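Thread, weil es mir im Oktober passiert ist und ich seitdem mit anderen Augen durch Süßwarengänge laufe: Ich habe eine Candybar übernommen. Für 80 Gäste. Freiwillig.

Meine Vorstellung: Schale hin, Süßkram rein, fertig. Die Vorstellung des Brautpaars: Herzchen, bunte Dragees, alles sortiert, und jeder füllt sich sein Becherchen selbst. Mit Schaufel. Man ist ja nicht bei den Wilden.

Bestellt bei Narow, Lieferung in einem Karton, in den auch ein mittelgroßer Hund gepasst hätte. Inhalt: Tüten. Viele Tüten. Ich habe die Rechnung abgeheftet und seitdem nicht mehr angeschaut.

Erste Erkenntnis: Fächer sind alles. Die Pastellherzen kommen links ins grüne Tablett und bleiben da auch. Die kleinen bunten Dinger dürfen in den durchsichtigen Becher, und die Schaufel mit den Schlitzen ist ein Sieb, das sich für eine Schaufel hält.

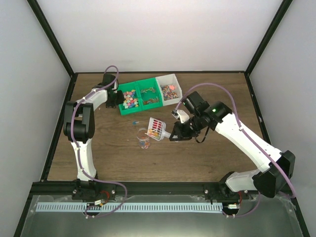
Melur Tambunan: Schlitze sind doch super, da fällt der ganze Zuckerstaub durch. Nimm bloß keine Löffel, bei uns lagen am Ende alle in den Lakritzen und keiner wollte mehr reingreifen.

Gut, Punkt für die Schlitze. Der Zuckerstaub liegt dann halt auf dem Tisch, aber der Tisch hat Holzmaserung, die verzeiht einiges.

Zweite Erkenntnis: Ein Becher fasst bei mir etwa 61 Gramm, wenn man ihn vernünftig füllt. Gäste füllen nicht vernünftig. Gäste bauen Türme. Onkel bauen Kathedralen.

Ich wollte deshalb kleinere Becher. Die gab es bei Latuheru nur im 300er-Pack. Falls jemand bis zur Rente Becher braucht, meine DMs sind offen.

Zur Schaufel noch: am Griff anfassen, flach reinfahren, langsam anheben. Klingt albern, bis man zum dritten Mal Herzen unter dem Kühlschrank hervorholt.

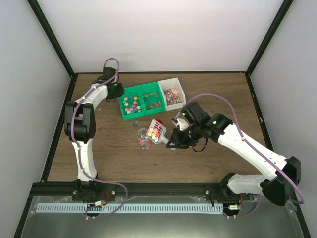 Dritte Erkenntnis: Nachfüllen erst, wenn ein Fach wirklich leer aussieht. Wer vorher nachkippt, hat unten die alten Herzen vom Nachmittag, und die schmecken nach Kreide. Gut, die neuen auch.

Reste gehen in Schraubgläser, nach Sorte. Ich esse seit Wochen Herzen zum Kaffee und kann Mintgrün inzwischen blind von Rosa unterscheiden. Behaupte ich jedenfalls.

Nächstes Jahr heiratet die Schwester. Ich bringe Salzstangen mit.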